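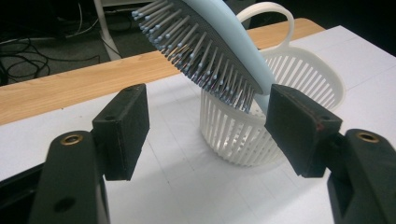 How to clean a hairbrush

1. Pull out the loose hair. Slide the tail of a comb under the mat and lift from the base.

2. Mix a teaspoon of shampoo into 400 mL of lukewarm water.

3. Swish the bristles for a minute. Keep the water below the pad on cushioned brushes — it gets in through the air hole and stays there.

4. Scrub between the rows with an old toothbrush, then rinse.

5. Dry bristles down on a towel overnight. Wooden handles shouldn't be soaked at all.
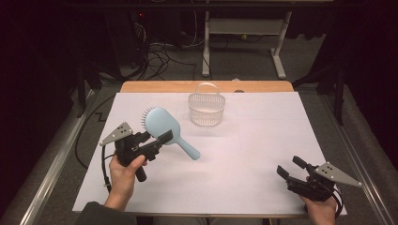

A small basket with a handle is handy for brushes and combs.

Related
Descaling a kettle
Washing make-up sponges
Getting hair out of a vacuum roller

Last updated: December
Contact Peltik Home | © Peltik | Back to top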